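Home Notebook Index Search Previous entry Next entry

January, Sunday. Hum on the geophone channel, continued.

Carried over from the last page: the channel 2 trace still has a mains component large enough to bury the tap test. Channels 1 and 3 have it too but smaller. Goal for today is to find where it enters the chain. Fixing it comes second.

Chain as it stands: geophone, twisted pair with foil shield, Kistell preamp, coax, Ornton logger, USB to the laptop. Preamp runs from its own wall supply. Logger runs from a bench supply with a grounded negative terminal. Laptop charger has a three-pin plug. The shield on the sensor cable is tied at both ends, which I had forgotten until I opened the box.

Starting point, all connected, sensor resting on foam, gain at the usual setting: 774 µV rms at the preamp output, read on the logger with the band limited to the audio range. Nearly all of it is at 50 Hz and its odd multiples. The 150 Hz line is higher than I would expect from simple electric field pickup.

Steps, in order, one change at a time:

a) Sensor unplugged, input open. Level goes up a lot. Expected with a high-impedance input and tells me very little. Noted only so I don't do it again.

b) Input shorted at the connector with the stub. Level drops but does not vanish. Some of the hum is therefore arriving after the input, either in the preamp itself or between preamp and logger.

c) Input shorted, laptop on battery. Clear drop. Repeated twice, plugging the charger back in and pulling it again. Same result both times.

d) Input shorted, laptop on battery, logger supply moved to a battery pack. Line at 50 Hz is now down in the noise floor.

e) Short removed, sensor back on, everything else as in d. Hum returns, smaller, and the 150 Hz line is the tallest.

So there are two separate things going on. One is a loop closed through the grounds of the laptop and logger on one side and the preamp on the other. The second is coming in on the sensor cable or at the sensor. They were adding, with some phase between them, and that explains why last week's attempts gave such confusing results. When I moved the cable the total sometimes went up and sometimes went down depending on what the ground loop was doing.

On outlets. Up to now the preamp supply has been on one side of the room and the logger on the other, fed from different places. The protective grounds meet somewhere back at the panel, and any current flowing in one of them shows up as a small voltage between the two chassis. Measured chassis to chassis with the handheld meter, coax removed: a few millivolts AC, not steady. It jumps when the compressor downstairs starts. Put the coax back and that voltage drives current through the coax braid, and the drop along the braid sits in series with the signal. Ordinary textbook stuff, but the connection to the compressor is useful because it gives me something I can switch on and off.

Plan is to feed every box in the chain from a single strip and keep the signal leads short between them.

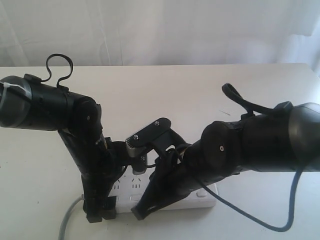 Estíbaliz Urquijo, penciled in the margin: before you credit the single strip for anything, swap the coax for the short one without moving any plugs. A shorter braid has less resistance and will drop the hum by itself. Also please don't be tempted by the cheater plug in the second drawer. If you need the ground broken, break it in the signal lead.

Fair on both counts. The plug is not being used, and I have put it in the scrap bin. Ran the coax swap as asked. Long lead replaced with the short one, plugs untouched, compressor running: the 50 Hz line dropped by a bit less than the ratio of the lead lengths. Reasonable, given that the connectors contribute some fixed resistance of their own. One of the connectors on the long lead had a loose crimp on the shield side and could be made to crackle by bending it. Tagged and set aside for remaking.

Then went back to the long lead (crimp held still with tape) and moved all the plugs to one strip. Chassis-to-chassis voltage fell to the bottom digit of the meter. Compressor start no longer visible in the trace.

Then both together, short lead and one strip, sensor connected, shield still tied at both ends: 388 µV rms. Left it logging for 30 minutes to see whether it wandered. It did not, apart from one step that coincides with the hallway lights.

What remains is nearly all on the sensor side.
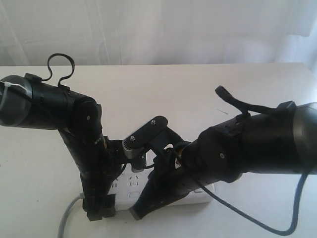

White tabletop, curtain behind.

Sensor side. A geophone is a coil on a spring around a magnet, so it will pick up any stray alternating magnetic field directly, and no amount of shielding foil will change that. Foil handles electric fields only. For magnetic pickup the options are distance, orientation, a second coil wound in opposition, or a high-permeability can. In that order of cost.

Tested by hand with the sensor on its full cable:

Rotated it about its vertical axis. Small change.

Laid it on its side. Large change, though laying this model on its side puts the mass against the stop, so the mechanical response is gone and the reading is only good for magnetic pickup. For that purpose it is actually better.

Moved it along the bench away from the logger supply. Level fell off fast, faster than I would get from a long wire carrying current. That points to a compact source, a transformer. The logger supply is an old linear type with a large core and no shield band. Switched it off with the logger on battery: 150 Hz line nearly gone. Found.

A core run close to saturation draws a peaky magnetizing current and leaks a field rich in third harmonic. Our line voltage tends to be high on weekends, when there is little load in the building, and that pushes the core further. Would account for the hum being worse on the days when it is quiet enough to measure anything. Can be checked with a variac by backing the supply down a little and watching the 150 Hz line against the 50 Hz line. Not done yet, the variac is at Bavdale.

Shield tie. Opened the sensor end and insulated the foil drain wire, leaving it connected only at the preamp. Small improvement, mostly at 50 Hz. The pair inside is twisted properly, so the loop area there was never the main problem. I am leaving it single-ended and have marked the cable with yellow tape at the open end. If anyone moves that cable to the Escobar unit, note that its input wants the shield tied at the sensor, which is the opposite of ours.

Arrangement of plugs for now, to be kept until further notice:

Preamp supply and logger supply at opposite ends of the strip. The two bricks have some leakage to each other if stacked side by side, seen as a slight rise in the floor above 1 kHz. Laptop charger in only between runs. Linear supply on the floor, as far from the sensor as its lead allows. Compressor may stay on.

Use the switches on the outlets to turn things off and leave the plugs in. Repeated plugging loosens the contacts, and a weak ground contact would put us back where we started.

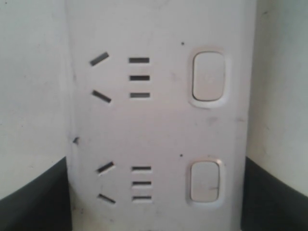
Outlet groups: angled slots at left, rocker switch at right.

Contact check. While everything was down I measured the ground path from preamp chassis to logger chassis with the four-wire leads. Low and steady on the first pair of positions. Moving the preamp plug by one position gave a reading that crept when I leaned on the plug. Wiped the pin with alcohol, tried again, steadier. I don't have a good number for it because the clips kept slipping off the chassis screw. Needs a proper ring terminal.

Tap test, for the record. Sensor upright on the granite block, steel ball dropped from the fixed height. First arrival is now clear of the noise by eye without the notch filter. With the notch in, the first half cycle is visibly distorted and the pick moves later, so the notch stays out for all timing work. Earlier runs that were processed with the notch should be treated as amplitude only. The affected files are the ones with an n at the end of the name.

Open items:

– Remake the long coax, both ends.
– Ring terminals for the chassis measurement.
– Variac back from Bavdale, then the saturation check.
– Try a switching supply on the logger. May trade 150 Hz for something worse at high frequency. Ferrites are in the drawer under the scope.
– Hallway light step. Probably pickup on the sensor lead where it passes over the door frame. Reroute low and repeat.
– Ask Kistell whether the preamp input common is tied to chassis inside the case or through a resistor. The drawing shows one and the board looks like the other.

Left powered overnight at the arrangement above, logger recording, sensor on the granite with the box over it.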